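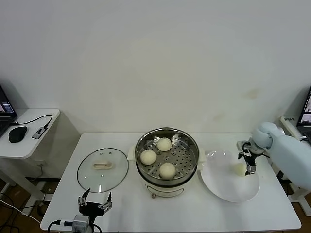
BRONDDALE VETERANS GROUP ASKS COUNTY TO SHOW ITS MATH ON BENEFITS OFFICE MOVE

Savings claim rests on a report the public has not been allowed to read

FOR IMMEDIATE RELEASE

BRONDDALE, April 9, 2018 — The Bronddale Veterans Claims Alliance today called on the Bindthorpe County Board to put off its vote on closing the walk-in veterans benefits office in Bronddale until the county releases the full report it says supports the move.

Under the plan, drawn up by the consulting firm Yoo and presented to the board last month, in-person help with disability and pension claims would end in Bronddale. Veterans would be sent to a phone line, a website and one shared desk in the county building in Bindthorpe. County staff have told reporters that the change will "maintain or improve" service for every veteran who now uses the office.

The Alliance would like to know how anyone worked that out.

"We have been given a slide deck with eight slides in it, and two of them are the title and the thank-you," said Seo-ah Myung, president of the Alliance and a former Army medic. "It says service will improve. It does not say what was measured or who was asked. I have asked our members, and I can't find one who got a call, a letter or a survey."

What the county has said so far

The county's own records list 3592 veterans living in the district served by the Bronddale office. The Yoo presentation uses a figure of 3000. A footnote calls the lower number "adjusted" but does not say what it was adjusted for. The Alliance asked about the gap in writing and received a reply saying the question had been passed along.

The presentation also says that most visits to the office are "routine and suited to remote handling." The sign-in sheet at the front desk asks for a name and a time of arrival. It does not ask why the person came. The Alliance has asked where the information on the type of visit came from and has not been told.

"Maybe there is a good answer," said Kyung-tae Kong, who worked in the Bronddale office as a claims officer until he retired. "I'd be glad to hear it. But I sat at that desk, and we did not keep track of visits that way when I was there. A man would come in to ask about parking and an hour later we'd be talking about his hearing loss. I don't know which box you would put him in."

Kong also questioned the plan's promise that phone calls will be returned within one business day. The plan adds no staff to the phone line, which already handles calls from the rest of the county.

The money

County officials have described the move as a savings to taxpayers, and it may be one. The slide on costs shows the rent the county would stop paying in Bronddale. It does not show the cost of the website, the fees owed to outside firms, or what it would take to fit a private room at the Bindthorpe building, where the shared desk now stands in an open lobby beside the line for property tax payments.

People filing claims are often asked to talk about injuries, mental health and, in some cases, sexual assault during their service. The Alliance does not believe a lobby is a fit place for that talk, and it has seen no drawing, budget line or promise that says it will happen anywhere else.

Cempaka Tambunan, whose late husband served in the Navy, filed for survivor benefits with help from the Bronddale office. Her first claim was sent back over a missing form.

"The website told me my claim was complete," Tambunan said. "The letter told me it wasn't. I took the letter in and the lady at the office found the problem. So when the county says I could have done it all online, well, I tried that first."

What the Alliance is asking for

The Alliance has sent the board a letter with 4 requests:

Release the full Yoo report, including the source of the 3000 figure.

Publish all costs of the move, along with the rent saved.

Hold a public hearing in Bronddale, in the evening, before any vote.

Keep the Bronddale office open at its present hours until those steps are done.

The board is due to vote in June. As of this morning no hearing had been set in Bronddale. A county spokesman told the Alliance that residents may send comments by email, and that comments will be "summarized" for board members. The Alliance has asked who will write the summary.

"We're not saying the office can never change," said Do-yoon Maeng, the Alliance's secretary. "It's a small office with bad heating and I won't pretend to love it. But we have heard 'maintain or improve' before. They said it when the shuttle to the clinic was cut back to two days a week, and I still have the flyer."

The Alliance also noted that two board members have said in public that they support the plan. It has written to both to ask whether they have read the full report. One has replied, saying she found the presentation "very clear." The letter had asked about the report.

Copies of the Alliance's letter, the county's replies and the slide deck are available on request.

About the Alliance

The Bronddale Veterans Claims Alliance is a local nonpartisan group of veterans, spouses and survivors. It takes no money from the county and does not endorse candidates. Membership is free and meetings are open to the public.

Media contact: Jin-sol Maeng, Bronddale Veterans Claims Alliance. Interviews with members can be set up on weekdays and by request on weekends.

###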